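吊装单元抓杯沿老是滑，摩擦调到头了还滑

版块：仿真与数字孪生 > 单元搭建
标签：吊装臂 / 平行夹爪 / 接触参数

kongpao_7
楼主 发表于 10/17/19

先说情况，赶时间，写得乱大家将就看。

Lemthorpe那个桌面单元的仿真版，臂是倒吊的，两指平行夹爪，台面带孔那种。任务就是从台上抓杯子，夹杯沿，提起来，挪到筐里。我接手之前是Facundo Quiroga搭的，他去别的组了，留下一份配置和半页说明，半页里有一半是TODO。

现在的毛病：夹住了，力也有读数，一提就往下溜。不是掉，是溜，慢慢的，提到一半杯子歪了，杯口那边先下去，然后整个滑出来。重置，再来，还是。跑了200次，能到筐里的只有70次，这数没法交。

已经试过：
摩擦系数往上加，加到面板上限，好一点点，没根治
夹紧力加大，杯子开始抖，抖得更凶
提升速度降一半，溜得慢了，还是溜

腕部相机的画面贴一张，下指进杯口，上指在沿外面。

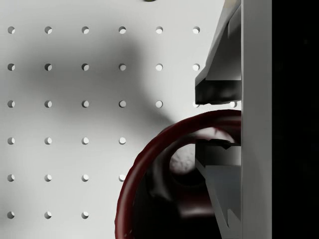 腕部视角，两指跨在红杯沿上

求指点。求解器用的默认，步长2毫秒，没动过。

laoban_bie_cui
2楼

碰撞体是什么？杯子的。

你要是凸包的话杯口是封死的，下指根本进不去，进去就是穿模，穿模了接触法线乱指，你加多少摩擦都白搭。

kongpao_7
3楼 回复 2楼

不是凸包，Facundo那时候做过凸分解，杯壁是一圈小块拼的。多少块我没数，打开看着挺密。

guanjie6
4楼

摩擦拉满是坏习惯。拉满了别的东西也跟着粘，回头你抓个盘子放不下来又来发帖。

我的意见，先把摩擦改回去，改回Facundo原来那个值，然后看指垫。指垫碰撞体十有八九是个方盒子，夹一段弧形的沿，内侧就两条棱顶着，外侧中间一条线。你指望这几条线抗住杯子的转矩？杯子重心在下面而且离夹点半个杯口远，一提必歪。

banma_xian
5楼 回复 4楼

不同意。真机指垫也是平的，真机夹杯沿也是那几条线，真机不滑。说明线接触够用，是求解器的事。没有扭转摩擦，点接触默认只有切向的，绕法线转它不管，你杯子歪就是绕法线转。开扭转摩擦，一行的事。

guanjie6
6楼 回复 5楼

真机指垫是橡胶，会凹进去，凹进去就是面。你刚体盒子不会凹。两码事

banma_xian
7楼

所以才要扭转摩擦来顶替这个凹啊，本来就是干这个用的

laoban_bie_cui
8楼

你俩先别吵，楼主把整个单元的图发一下，想看臂的姿态。倒吊的臂我们踩过坑，重力方向和基座坐标系没对上，重力补偿补反了，臂自己往下沉，看着像杯子在滑，别查半天查错地方。

kongpao_7
9楼

好，全景的。台子上东西有点多，盘子筐香蕉什么的都是任务用的，先不管。
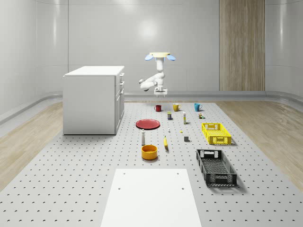

单元全景，吊装臂，三只杯子在台面后沿

基座坐标系我查了，z朝下，重力写的是世界系，应该没反。空载停在半空，关节角基本不动，臂没沉。

laoban_bie_cui
10楼

那重力排除。

不过杯子摆得够靠后的，夹爪也就在那排杯子上头，肘子是往左边拐出去的。这个姿态离奇异远不远？你把雅可比条件数打出来看看。后沿那一排我怀疑已经快到工作空间边上了，提升方向上刚度低，指令是直线，走出来不是直线，杯子就被拽歪。

kongpao_7
11楼 回复 10楼

打了，黄杯那个位置还行，红杯差一些，往左伸得多。失败的里面红杯确实占大头。我怎么没先按颜色分一下……

guanjie6
12楼

看吧，按杯子分一下结果再说。三只是不是同一个模型换的颜色？

kongpao_7
13楼

不确定，配置里三个名字，惯量填的一样。网格我还没对过。

Um_houqin
14楼

插一句，惯量一样也可能是当年复制粘贴的。我们Um那套也是从这个模板出来的，杯子质量填2000，单位是克，引擎要千克，夹爪提一个两吨的杯子，能不溜吗哈哈。改完世界清净。你先看一眼质量，十秒钟的事。

kongpao_7
15楼 回复 14楼

看了，不是这个，质量正常。要真是这个我就请全楼喝奶茶了

banma_xian
16楼

步长呢？2毫秒夹薄壁偏大。指垫一帧进去一帧被弹出来，平均下来力是够的，瞬时是断的，断的那几帧就在溜。你说加大夹紧力会抖，就是这个。减半再跑。

guanjie6
17楼

减步长跑得慢一倍，他要跑批量的。先改几何，几何不花钱。

banma_xian
18楼

改几何花人的时间，减步长花机器的时间，哪个贵自己算

malathi_i
19楼

刚看到这个帖。我是Malathi Iyengar，这个单元五月份那版接触参数是我调的，Facundo的说明里应该有我名字，可能在TODO那半页里。

几个事：

一，指垫碰撞体原来不是盒子，是前端带一点倒角的，后来换夹爪模型的时候被自动生成的盒子盖掉了。去资产目录下面找pad_old，如果还在就换回来。

二，摩擦请改回原值。guanjie6说得对。

三，扭转摩擦那一行原来是开的，banma_xian也对。配置里搜一下，要是前面多了个井号，就是有人调别的东西关掉忘开了。

四，抓取点的高度。参考点在指根不在指尖，倒吊以后偏置的符号要跟着改。符号错了，指尖咬得浅，只咬到沿上那一圈卷边，卷边是圆的，圆的当然往外挤。

kongpao_7
20楼 回复 19楼

大恩人。

pad_old在。井号也在，真的有个井号，气死。

偏置符号我看不太懂，配置里写的正的，z又是朝下，我理解是对的？闭合以后的腕部画面我又截了一张，正好杯沿在两指中间那会儿，
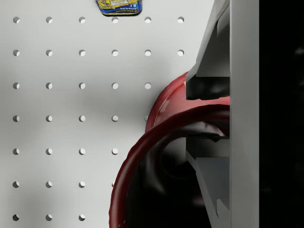
光看这个角度我判断不了咬得深还是浅，相机是斜着看的，深度方向压扁了。有没有别的办法量？在夹爪坐标系里打印杯沿最高点到指尖的距离行不行？

malathi_i
21楼

行，就这么量。取闭合完成后那一帧，别取提升中的，提升中它在动你量不准。沿的最高点应该越过指尖、落在指垫长度的中间一带。要是就在指尖附近，符号就反了。

别靠眼睛看腕部画面判断深浅，以前栽过。

laoban_bie_cui
22楼

顺便，三只杯子都量一遍，别只量红的。

kongpao_7
23楼

量了。红的浅，贴着指尖。黄的稍好。蓝绿那只跟黄的差不多。

所以符号是反的？可是反的话应该三只一样浅才对啊

guanjie6
24楼

抓取点是跟着每只杯子的模型原点走的，红的那只原点可能不在底面。三只不是一个网格。去看。

kongpao_7
25楼

……红的那只原点在几何中心，另外两只在底面。惯量倒是填的一样，复制粘贴石锤。

符号也反了。两个错误叠一起，红的最惨。

banma_xian
26楼

所以跟碰撞体没多大关系嘛，井号加偏置，齐活。

guanjie6
27楼 回复 26楼

你让他盒子别换，只改这两样，跑一遍给我看

banma_xian
28楼

跑就跑，楼主跑

kongpao_7
29楼

我是来求助的不是来当裁判的……行吧，分开跑。先只改井号、偏置和红杯原点，摩擦回原值，盒子不动。挂上去了，今晚看。

Um_houqin
30楼

蹲一个。另外提醒，改了红杯原点，初始摆放位置也要跟着挪，不然一重置杯子浮在台面上，物理一开先掉下来弹一下，滚了你都不知道。

kongpao_7
31楼 回复 30楼

谢谢，差点，刚停掉重挂。

kongpao_7
32楼

结果。盒子指垫那组，不溜了，但是提到一半偶尔会转一小下，转完停住，大多数能进筐。换回pad_old那组，不转。步长两组都没动。

数我回头整理成表再贴，现在看趋势是清楚的，两个都改最好。夹紧力我顺手调回默认，抖也没了。

banma_xian
33楼

转一小下是扭转系数给低了，再加点盒子一样能用。保留意见。

guanjie6
34楼

随你保留

malathi_i
35楼

能不能麻烦把改动提到Trelleck的主分支，不要只留在自己本地。上次倒角指垫丢掉就是因为有人只在本地改。提的时候三件事分三个提交：指垫、井号、红杯原点和偏置。混在一起以后没法回退。

kongpao_7
36楼

收到，分开提。说明文档我也补，那半页TODO删了重写，标定步骤按21楼的写进去。

还有个小问题，Grisness那边的录制脚本读的是旧的抓取点字段，我改了偏置它会不会跟着错？有人动过那个脚本吗

laoban_bie_cui
37楼

会。它自己又加了一遍偏置。搜tool_z，有两处，留一处。

kongpao_7
38楼

找到一处，另一处在哪个文件

laoban_bie_cui
39楼

回放那个，不在录制里。明天到工位给你发路径。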